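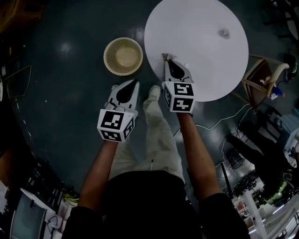
Is the Maltov paper mill worth the trip out from Steditz?
If you like old buildings, loud machinery and soup, it is. If you only like one of those, make it the soup.

I went in February, which the woman at the bus station in Steditz regarded as a decision I might still reverse. The mill opens its doors a handful of times a year, and the winter open day is the one with spare places, for reasons that become clear when you get off the bus. The stop is at the top of a hill. The mill is at the bottom of it. There is a handrail for the first half.

Maltov has been making paper by the river for a long time, and the guides are vague about exactly how long. The sign at the gate gives one date, the leaflet gives another, and the stone over the door has worn down to something that could be either. Our guide was Filippos Zervas, who used to run the cutting room and now runs visitors, and he declined to take sides. He had seventeen of us in boots and hairnets before anyone could ask a follow-up question.

The tour starts in the rag loft. I had assumed paper came from trees and had not given the matter further thought since school. Maltov still makes one line from cotton offcuts, mostly for watercolour painters and people who want their wedding invitations to weigh something. The offcuts come in bales from a shirt factory called Yazzie, and for the first ten minutes we stood among what was plainly a great many collars that had not made it. Filippos passed a handful round. A man near me put one in his pocket.

From there you go down an iron staircase to the beaters, which turn the rags into porridge. Nothing on the website prepares you for the noise. Filippos carried on talking throughout, and I can report that his lips moved and that he pointed at a pipe. When we reached the next room he asked if there were any questions about the pipe. There were none.

The vat room is the good bit. One man, Mortimer Villanueva, still makes sheets by hand, dipping a mould into the vat, giving it a little shake in each direction and laying the wet sheet on a felt. It takes him a few seconds. On a good day he makes 700 sheets, and he told us this without any pride, in the way you might tell someone your shoe size. Visitors are allowed a go. Mine came out thick at one end and absent at the other, and Mortimer looked at it for some time before saying that it would dry. I have it on my desk. It has dried.

Then there is the big machine, which makes ordinary paper and fills an entire shed. It was not running, as the open day falls in the maintenance week. You can walk the length of it and read the labels. I would have given up the rag loft to see it going, and said so on the feedback form, along with a remark about the handrail.

Lunch is in the old drying hall, upstairs, where the windows have shutters instead of glass. It was potato soup with dill, and bread, and you could go back for more. I went back for more. The talk that followed was given by someone from Clikico, the firm that is putting in the new water treatment, and it had 70 slides. I know this because the number was in the corner of every one of them. Some of it was interesting. The mill used to send its rinse water straight back to the river, and old people in Maltov can still tell you what colour the notepaper was in any given summer.

The shop is by the exit and takes cash only - the machine for cards has been on order, the till said, in felt pen. A pack of seconds is good value and I couldn't find much wrong with them. The handmade sheets are sold singly, wrapped in tissue, and cost enough that I put mine down again quite carefully. There are also pencils.

A few practical things. Book by telephone, in the morning, and let it ring. Wear shoes you don't mind getting wet, whatever the leaflet says about boots being provided, because they are provided in two sizes. The loos are across the yard. Children are welcome but the beater room made one of them cry, and I had some sympathy. The last bus back to Steditz goes at ten past four from the top of the hill, and the driver will not wait while you climb it.

I am told the summer open day has a brass band and the big machine running. I've asked for the dates.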